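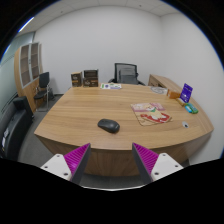

Ellside Play Library: progress report to the Hastach Fund, November

Prepared by Elsie Ashby, project lead

Since the last report the play library has gone from a stack of boxes to something families can borrow from, and I'm so pleased to be able to write that! Your grant has paid for the sorting room, the storage and the first round of replacement parts, and we are on budget for all three.

Sorting and checking

Donations came in faster than we planned for. We have 140 puzzles, card sets and small games checked and on the shelves, against a target for this stage of 300 by spring. Every one gets laid out on a desk and matched against its list before it goes into the catalog. It's slow work, and the jigsaws are the slowest of all, but people keep asking for them, so we keep at it. The curved wood desk has become the favorite spot for this. A puzzle board fits on it with room left over for the mouse and for whatever small pieces are waiting to be matched up with a home.

Loose pieces were our biggest headache in the first report. We now keep them by color and size in shallow drawers, and a good number have found their way back to the right set (we had a small cheer in the room over the missing corner of a farm jigsaw). Sets that can't be completed go to the Ruawai after-school club, where the kids use them for collage.

Lending

We opened for lending to 11 families as a trial. They may take two items at a time for 14 days. Returns have been good and the feedback has been lovely – one grandmother wrote us a full page about a matching game! The most common request is for more puzzles for children under five, and I'd like to move part of the new-stock money toward those if you agree.

What has been harder

The catalog software from Taltero took longer to set up than I expected. Labels printed in the wrong size for the first batch and had to be redone. It works well now, and searching by age group is a real help when a parent is standing there with a toddler on one hip.

Next steps

Finish the backlog of card sets. Open lending to everyone on the waiting list. Add one late-afternoon session so working parents can come by before dinner.

I'll send the spending sheet separately. You'd be very welcome to come and see the room, and if you have an incomplete jigsaw at home, bring it along.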